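Young Tinkerers | Read it aloud, or let them read it to you

We use cookies to remember which stories you've opened. OK | Change settings

WHY DID THE ROBOT GET STUCK?

212 shares | 14 comments

My brother Tane called me one evening in November and said, "Saskia, the robot has tied itself in a knot." I laughed so hard I had to put down my soup! Then I made him tell me everything, and now I'm telling you.

Tane works at Stelleck, where two robot arms sort little parts: motors, round red circuit boards, and bunches of wires called harnesses. The arms pick parts out of yellow bins and put them on a steel tray. They had made 1,781 good picks without a single stop. On the next one, the left arm went for a motor and came up with three.

Now, think about a box of crayons. You pull out the green one and the others stay put, right? Next think about a drawer full of charging cords. You pull on one and the whole family comes along! Motors have wires on them, so they act like the cords.

The arm didn't know that. A robot like this one knows how wide its fingers are open and how hard it's pushing, but it can't feel a tangle the way you can. It just kept lifting. One motor swung around and bumped the side of the bin, the wire pulled tight, and the arm felt a tug it didn't expect.

So it stopped. Beep, beep, yellow light – and that was the good part of the day! Robots that work near people have a rule called a protective stop. If something pushes or pulls in a way that seems wrong, the arm has to freeze and wait for a grown-up to come and look. A strong arm that keeps pulling could snap a wire, or pinch somebody's hand.

Tane wanted to reach in and grab the tangle. He didn't, though (good job, Tane). First you press the big red button, and then you make sure the arm really can't move. A frozen robot looks asleep, but it might start up again the second it's told to. Even people who have worked with robots for 20 years press the button first.

The wires are the tricky part of the job.

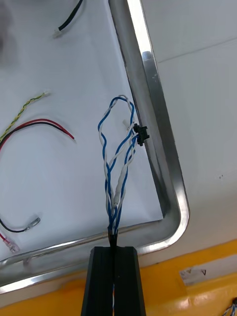
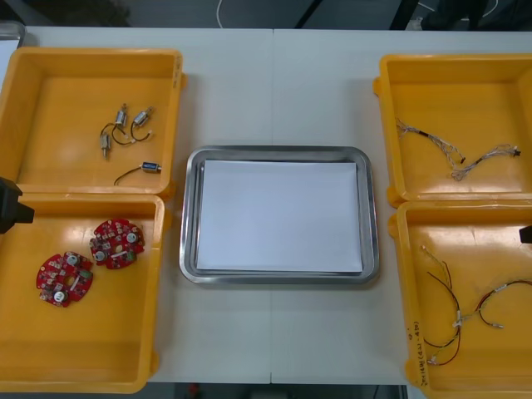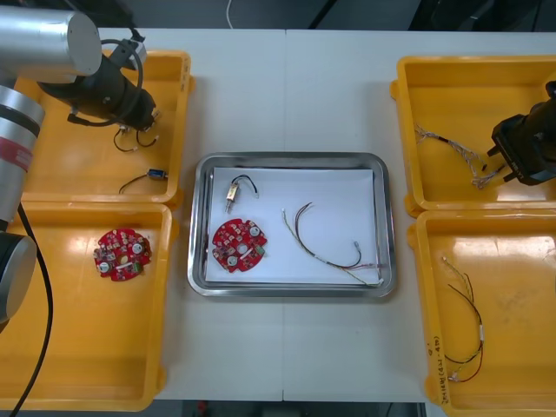

Anyway, how do you fix a knot problem? Tane's first idea was to make the robot go slower. It got tangled slower. His second idea was a little wiggle: pick up the part, lift it a tiny bit, shake, and see if the tug goes away. If it's still there, put everything back down and try a different spot. That worked a lot better, and I think it's very funny to picture a robot shaking a motor like a wet sock.

He also puts fewer motors in the bin at a time now. It's boring, but it helps!

You can try this at home with two pieces of yarn and a pair of kitchen tongs. Drop the yarn in a bowl, close your eyes, and pick up just one piece. I got both, four times in a row.

3,616 readers get our stories by email. Ask a grown-up to sign you up!

More to read
Why does the Brustus vacuum bump into chairs?
What's inside a motor?
The day the Indach elevator wouldn't go down
How do robots see in the dark?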